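How to Test a Startup Idea Before You Quit Your Job

By Helju Vaher
Updated 5/28/25

Most first-time founders spend too long building and too little time finding out whether anyone will pay. The steps below are the ones I used for Gernemari, a booking tool for small repair shops, while I was still working full time. You can get through them on evenings and weekends.

Step 1: Write the problem in one sentence

Name who has the problem and what it costs them. Leave your product out of it. Mine was: "Owners of one-person repair shops lose jobs when they can't answer the phone." If you need a second sentence, you probably have two ideas. Pick one and put the other in a drawer.

Step 2: Make a list of people to call

Start with people you can reach without an introduction. I pulled 128 shops from public business listings and put them in a spreadsheet with four columns: name, phone, date called, notes. Friends and family don't go on the list unless they really are customers.

Step 3: Ask about last week

Call in the slow part of their day. For repair shops that was right after lunch. Ask what happened the last time they had the problem, what they did about it, and what they have already paid to fix it. Don't describe your idea until the end of the call, and skip it if you run out of time.

Write your notes right after you hang up. I waited until evening for the first few calls and mixed up two of the owners.

Step 4: Put up one page with a price on it

The page needs a headline, three or four lines of text, a price and a button. The button can lead to a form. Any site builder will do. Solène Boyer, my co-founder, made ours in an afternoon, and we changed the headline twice in the first week.

Put the real price on the page. A "join the waitlist" button gets more clicks, but the clicks don't tell you much.

Step 5: Do the work by hand

Take your first few customers and deliver the service without software. We forwarded calls to our own phones and texted the bookings to the shop owners. It was tiring, and it showed us that owners cared more about cancellations than new bookings. That changed what we built.

Keep a log of how long each task takes. You will need it when you decide what to automate first. 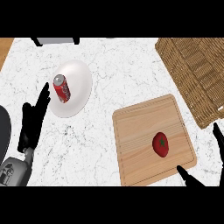 Red soda can on a white plate, simulated countertop.

Step 6: Ask for money

Send an invoice at the end of the first month, even a small one. Of the shops we worked with by hand, 13 paid. Several who had told us they loved the service did not reply to the invoice. Count only the ones who pay.

Step 7: Set your quitting number

Decide in advance what would make you leave your job, and write it down. It could be monthly revenue, months of savings, or both. Show it to someone who will hold you to it. I gave mine to Ibrahim Bako, my old manager at Druvonum, and checked in with him every month until April, when I handed in my notice.

If you miss the number by your deadline, go back to Step 1 with the idea in the drawer.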